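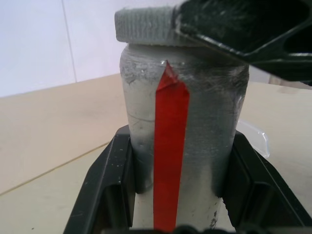
Gray cylinder with red tape on its front, between the gripper fingers. Wrist camera view.

Reviews > Automation > Bench Equipment > Vemivano Gripper Kit

Review: Vemivano Gripper Kit, as Demonstrated at the Lukstead Open Day

Prepared by Agustina Carrasco for the Owino Technical Library

The Owino Technical Library keeps a short list of automation equipment suitable for loan to member workshops and schools. Before an item is added to that list, a member of staff must see it in operation. The Vemivano Gripper Kit was reviewed on a Wednesday in July at the Lukstead training center, which opened its robot hall to visitors for the day. The demonstration was led by Baltazar Chávez of Lukstead, with assistance from Ximena Palacios. The library paid no fee for attendance and received no equipment in return for this review.

What the kit contains

The kit is sold as an attachment for an existing robot arm. It includes a gripper with two fingers, a small camera for the wrist, a cable set, and a printed setup guide. The arm and the computer are not included. Buyers should note this point carefully, as the sales sheet handed out at the door shows a complete station and mentions the exclusions only on the reverse.

The fingers are black plastic with molded ridges and grooves. They are held in place by screws, and Ms. Palacios removed and refitted a finger for the visitors with an ordinary hand tool. Replacement fingers may be ordered as a pair.

The demonstration

Visitors were admitted in small groups. Each group first received a safety talk, then watched the arm handle an object on a table while the picture from the wrist camera was shown on a wall screen. Mr. Chávez stopped the arm at several points to answer questions, and a visitor could ask for any stage to be repeated.

The object used for most of the session was a gray cylinder with a ribbed band over its top and a strip of bright red tape down its front. It had a rough, chalky look and was well marked with scuffs and smudges. The reviewer considers this a sensible choice. Equipment shown on new, clean parts often gives a poor idea of how it will serve in a teaching room, where the parts are handled all day.

The red tape showed clearly on the wrist camera picture, even at close range. Mr. Chávez explained that Lukstead uses tape to mark the front face of its practice objects so that students can tell at once whether an object has been turned. The same method would be easy to adopt elsewhere and costs very little.

The formal part of the demonstration consisted of 81 pick attempts, recorded on a score sheet by Ms. Palacios. Two attempts failed. In both cases the cylinder slipped as the fingers closed, and the arm was stopped by hand. The sheet was made available to visitors on request, a practice that other exhibitors at the open day would do well to follow.

The wrist camera

The camera is the strongest part of the kit. It gives a close view of the object and the fingers together, and students seated at the back of the hall could follow the work on the screen without leaving their places. Color was good and fine surface marks were easy to see, including specks of dust on the fingers themselves.

The view has limits. When the gripper is close to a tall object, that object fills most of the picture and little can be seen of the table behind it. An instructor who wishes to show the approach as well as the grip will need a second camera on a stand. Lukstead had one in place for part of the session, and the difference was considerable.

Setup and daily use

Mr. Chávez stated that his staff needed two working days to mount the kit and complete the first test. The setup guide is clearly written, although the section on cable routing assumes a particular arm and gave some trouble. Thanakorn Meesuk, who attended for the Hutum school network, asked whether a version for smaller arms was planned. The Vemivano representative was unable to say.

Noise was low. Conversation at a normal level was possible beside the safety line while the arm was moving — a matter of some importance in shared rooms.

Cleaning deserves attention. Dust shows readily on the black parts, and the recessed areas of the fingers are likely to collect it. Lukstead wipes the fingers at the end of each session. The guide gives no advice on the subject.

Matters for the supplier

The following points were passed to Vemivano in writing after the visit:

- The sales sheet should state on its front page that the arm and computer are not included.
- The guide should contain a page on cleaning.
- Cable routing should be described in general terms, with notes for the more common arms.
- A spare pair of fingers should be supplied with each kit sold to schools.

A reply had not been received when this review was approved for posting.

Finding

The kit is recommended for loan to members that already own a suitable arm and have a trained instructor on site. It is not recommended as a first purchase. Members should plan for a second camera, and should ask to see the kit working with their own objects before placing an order, as the open day session covered only a small range of shapes.

Members wishing to borrow the library's kit may apply to Leopoldo Ledesma at the loans desk. Applications must name the arm to be used and the instructor responsible.

Contact the Loans Desk | © Owino Technical Library | Back to top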